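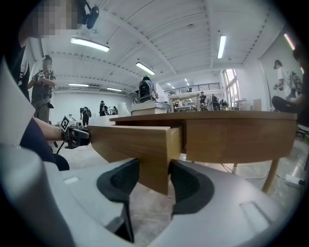
4.2 Where the reading happens

The diary part of the study ran for four weeks in December and after, in two rental districts, Vistbridge and Mallance. 230 households signed up. We got 641 usable diary entries from them, plus 38 long interviews done at home, most of them in the evening. Entries with no room given were dropped. So were entries about reading only on a phone in bed, which are handled in Section 5.

First result, and the plainest. Adults who study or read for work at home mostly do it where they eat. This held in both districts and across the age groups. A desk in the bedroom was often owned and seldom used for reading. People told us it was cold, or that the lamp was bad, or that it had turned into the place for laundry and mail. One woman in Mallance said her desk "is for the printer now." She reads her accounting textbook at the kitchen table after seven, when the dishes are done.

We had expected size of apartment to explain this. It does, but weakly. Households in the larger units on the Kavanagh side of Vistbridge also read at the shared table, and they had a spare room in many cases. Light seems to matter more. So does company - several people said they would sooner be interrupted in a bright room than left alone in a dim one. Hầu (in the pilot) found the same with night-shift workers and we did not beleive it at the time.

Second, books at a shared table do not stay open. They get shut and stacked and moved when the table is needed for something else. Technical books are the clearest case: programming manuals, exam guides, repair books. They are heavy, they're read in short bits, and they tend to lie flat within reach of a cup (Fig. 3). Novels travel. A novel in our diaries was read in an average of three different places before it was finished. A technical book had one place, sometimes two. 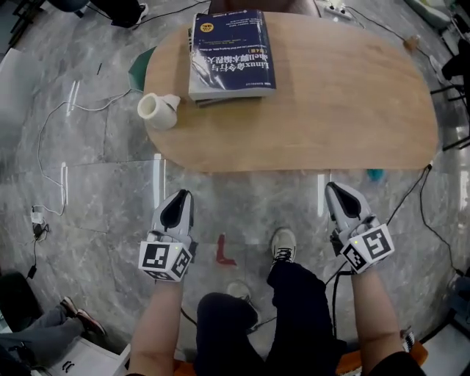 Third, the length of a sitting. Readers at a shared table reported shorter sessions than readers at a desk, as you would guess. A typical table session was over well before 90 minutes. But there were more of them in a week, and the weekly total came out close. We do not want to push this too far. Diary times are rounded, people write "an hour" for anything from forty minutes up. Psarras recoded a part of the entries blind and agreed with the first coding in most cases, the disagreements being nearly all on where a session ended. If someone gets up to answer the door and comes back, is it one session or two? We called it one. A different rule would raise the counts for families with small children and leave everybody else about the same.

Fourth, notes. Very few readers kept a notebook with the book. Slips of paper, the back of an envelope, a pencil line in the margin. Photos of a page with the phone, which were then not looked at again, by their own account. Those who did keep a notebook were mostly taking a course with a test at the end. The link between notes and finishing the book was positive but small, and it went away once we controlled for the test. See Table 6.

Some limits. Signing up was voluntary and the call went out through the Cirnorex tenant newsletter, so people who read newsletters are over-represented, to put it mildly. Only one adult per household filled in the diary. Library books and owned books were not separated on the form, wich was an oversight and is fixed in the second wave. Reading in a second language was asked about only in the interviews; eleven people brought it up, all of them with technical books, and all said they read slower and went back more. Worth a study by itself. No room for it in the present one.

Last point, for the housing people. Nearly every floor plan we were shown gives the dining spot one ceiling light, centered, and no outlet close by. Readers fix this with extension cords and clip lamps. A wall outlet at table height would do more for home study in these units than the built-in bedroom desk that some landlords now list as a feature. We come back to it in Section 6, with costs.

Related articles
Hầu, C. - Reading after the late shift: a pilot diary study
Psarras, A. - When does a sitting end? Coding rules for home diaries
Lamps, outlets and the rented kitchen
Margin notes and slips of paper in adult self-study
Bedroom desks in the Kavanagh units: a short survey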